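Home Notebook Projects Bench Notes Glaze Index About Search

Zindthorpe Clay Workshop: shared notebook

2/20/25

Opened the kiln first thing and I'm thrilled. The ash glaze works! Or works on the white body, anyway, and on the brown body it does something so odd that I want to try it again just to look at it. Writing this down before I start trimming and forget half of it.

Background for anyone who missed the December entry: Cristóbal Bustos brought back a sack of wood ash from the bakery in Sarnitz, all from the one oven, and we've been arguing ever since over whether to wash it. I washed half. Sieved it dry, soaked it, poured off the water, soaked it again, poured off again, then dried it on plaster bats. The other half went in raw, straight from the sieve. Gloves for both, please, the soak water is nasty stuff and my wrists found that out above the cuff.

Base recipe is the one taped inside the glaze cupboard (ash, feldspar, ball clay), weighed out to 100 grams dry per test cup. To that I added 10 grams of the Skernen clay in one set and left it out of the other. Skernen is the red stuff from the bank behind the old brickyard, full of roots until you screen it, and I have a soft spot for it because it throws like butter and then cracks if you so much as glance at it while it dries. As a glaze ingredient it can crack all it likes!

Results, white body first. Washed ash, no Skernen: pale green, glassy, pooling nicely in the stamped lines, very fine crazing all over. Pretty but a bit polite. Washed ash with Skernen: oh, this is the one. Warm olive where it's thick, breaking to toast brown on every edge, and a surface that's somewhere between satin and gloss. It stopped a good thumb's width above the foot and didn't budge. I keep picking this tile up.

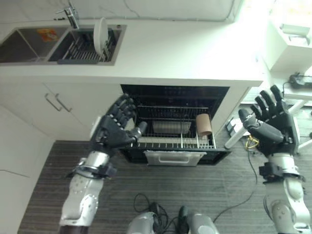

Raw ash was wilder on both sets. Runs like rain down a window, little rivers with blue at the ends, and it went right off the bottom of the tile onto the cookie underneath. I'd use it on the inside of a bowl or on the shoulder of a bottle with something stiffer below, never near a foot. Raw ash slop also changed in the bucket overnight. It went thick like yogurt and needed more water before it would dip, so mix it the day you want it.

Brown body: washed ash with Skernen turned nearly black with a rusty fleck. Washed ash alone came out a muddy mustard with pinholes. I suspect the bisque was too low on those tiles, they were on the bottom shelf and still felt thirsty when I dipped them. Would like to repeat with tiles from the top shelf before blaming the glaze.

Benjamín Barrientos looked over the tiles at lunch and thinks the blue in the runs comes from thickness more than anything in the ash. He suggested a line blend between raw and washed, which is such a good idea that I'm annoyed I didn't have it. He also wants to try it over the Lagos slip, the creamy one he mixed for the plates. That slip has its own opinions about what goes on top of it (see the peeled mug on the windowsill) so test tiles first, Benjamín, I mean it.

Firing notes. Slow to start, then normal climb, short hold at the top. Witness cones: front shelf bent right over to the tip, back shelf only to mid-bend. The back has been lagging for a while now. I moved the tall pieces forward this time and it helped the middle but not the corner. Worth checking the element on that side with a meter before the next glaze load. Door seal looks fine.

One sad loss, the lidded jar. Lid fused on solid, wax must have been thin on the gallery. I tapped around it with a dowel for ages and got a lovely ringing sound and no movement whatsoever. Keeping it as a doorstop.

Next:
- Dip three full cups in washed ash with Skernen, different thicknesses, count the seconds and scratch them on the base
- Line blend raw to washed, on white only
- Re-bisque the thirsty brown tiles
- Screen more Skernen, the tub is down to scrapings
- Ask Cristóbal whether the bakery has changed its wood, as a new sack might mean starting over

If the cups come out anything like the tile I'm mixing a proper bucket, 3000 grams dry, and everyone is getting olive bowls whether they asked for them or not. Please leave the small tub with the green lid alone until then, it's all the washed ash we have.

Older entry: December ash, first sieving

We use cookies to remember your settings on this site. Accept | Decline

© Zindthorpe Clay Workshop | Contact | Back to top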